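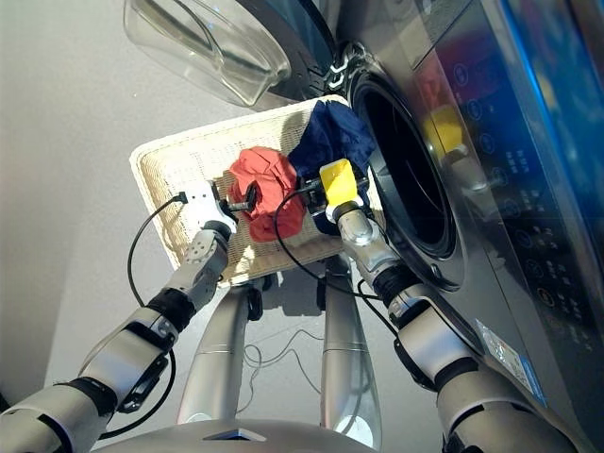
Plineck Laundry Tray, cream

Shallow rectangular tray for carrying clothes to and from a front-loading washing machine. Woven-look finish, raised rim on all four sides. Sold singly.

Product code: PL 138
Colour: cream
Supplied by: Dernier Household

About this product

The Plineck tray is meant for small loads. A normal laundry basket is deep, and to empty it into a front loader you either bend down and pull things out by the handful or lift the whole basket and hope. The Plineck is shallow enough that you can hold it by the two short sides, bring one edge up to the drum opening and tip. Shirts, tea towels and other light items slide off the floor of the tray without much help. Heavier things such as jeans may need a push.

The rim stands up a little above the floor of the tray, enough to keep a folded pile in place when you walk with it. It also gives you something to grip. There are no cut-out handles and no moving parts.

We suggest one tray for each colour group if you sort your washing. Two or three items to a tray is comfortable for tipping. You can put more in, but the top ones tend to fall off when the tray is at an angle.

Dimensions and weight

Width: 400 mm
Weight: 800 g
Length and rim height are given on the size sheet packed with each tray.

Please measure your door opening before ordering. The tray is not meant to go inside the drum. It only needs to reach the opening, but in a narrow utility room an open door can take up a lot of the space in front of the machine.
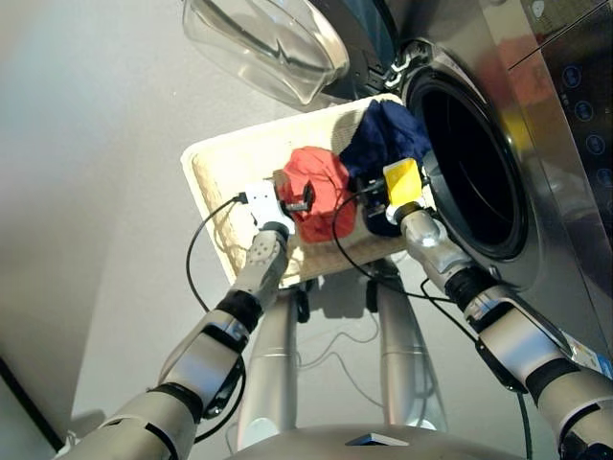

Doors that swing clear of the opening are the easiest to work with. If yours only opens part of the way, come in from the side away from the hinge. Let the edge of the tray rest lightly against the rim while you tip, and keep the weight in your hands. Do not lean on the door or leave the tray balanced on the gasket.

Check the fold of the rubber gasket before you close the door – socks and sleeves get caught there whichever basket you use.

Using it for wet washing

The tray can be used for unloading too. Water will mark a wooden floor or worktop if a wet tray is left standing on it, so put a towel underneath or stand it in the sink. Dry the tray upright with air on both sides. Do not put it on a radiator or in a tumble dryer.

Care

Wipe with a damp cloth and a little washing-up liquid. For fluff caught in the surface use a soft brush. Bleach will turn the cream finish yellow over time. New dark or red clothes can leave colour behind if they are put in the tray wet, and this does not always come out.

Stacking and storage

Trays stack one inside another. Allow 200 mm of shelf height for a stack of four. They can also be stood on end between the machine and the wall if there is a gap.

The Dustitz lid fits this tray and is sold separately. It does not fit the older Hirose basket, which has a rounder corner. Customers replacing a Hirose should note that the Plineck is shallower and holds less.

Delivery and returns

Sent flat in a cardboard sleeve. Unused trays can be returned in the original sleeve. We cannot take back trays that have been stained.

Spare parts: none. The cream finish is the only one in stock at present. Grey is expected in April.

Also in this range

Plineck peg box
Dustitz lid, cream
Dernier folding airer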